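Small bit of news from our corner of the school travel world, and I've been itching to share it since Thursday. Mudo are bringing back their canal and coast trip for secondary schools, with the first groups going out in December, and they've redone nearly the whole thing from the ground up!

If you went on the old version you'll remember it as a bit of a slog. Lovely places, but far too many hours on the coach and a packed lunch eaten in a different lay-by every day. I took a Year 9 group on it once and what they mostly remember is the motorway services (they rated them, with scores, and I still have the sheet somewhere).

The new one runs for six days and stays put a lot more. There are two bases instead of five, and the longest drive is 47 miles, which any teacher who has sat behind a travel-sick twelve-year-old will be glad to hear. The first half is by the canals, with a day on a working narrowboat and a morning at a lock where the pupils get to do the winding themselves. Then it's over to the coast for the lifeboat station, the old harbour walls and a proper rock pool session timed to the tide.

I rang Diễm Nghiêm, who put the route together, and she was very chatty about it. She says the big change came from asking pupils what they wanted, and the answer was more time in fewer places and a free hour in town every day. "We kept hearing that they'd only just found the good chip shop when it was time to leave," she told me. So the free hour is in, with staff posted at both ends of the high street.

The price is £619 a head, with coach, beds, breakfasts and evening meals all in. Lunches are extra. I did wince a bit, but the old trip wasn't far off that by the end and you paid for the boat on top. Schools get one free adult place for every ten pupils, and Hiếu Phùng in bookings says they'll hold a date for a fortnight without a deposit while you talk to parents. Do ask for that — it isn't on the form.

There are only 160 places for December, split over four departures, so it's going to be tight if a couple of big schools jump in early. Spring dates are still being sorted out and Hiếu wouldn't be drawn on them, though I did try twice.

One thing I'm less keen on is the workbook. It's nicely printed, and the canal maps are great, but there's an awful lot of filling in boxes, and I'd have liked more blank pages for drawing. Diễm did say groups can leave it at home if they've got their own project on the go, so I expect we'll do that.

Trinh Hồ is running an evening call for group leaders who want to go through the risk assessments and the room plans before they sign anything. Email the bookings desk and they'll send you the joining details. I'll be on it, probably with a cup of tea and too many questions about drying rooms.
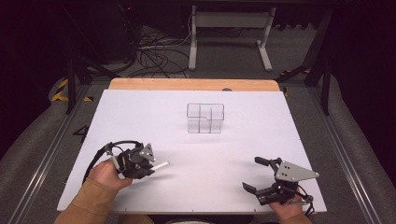

And if your school did the old trip, do dig out your kit list before then, as Trinh would love to know what your lot packed and never used. Ours was sun hats, every single year.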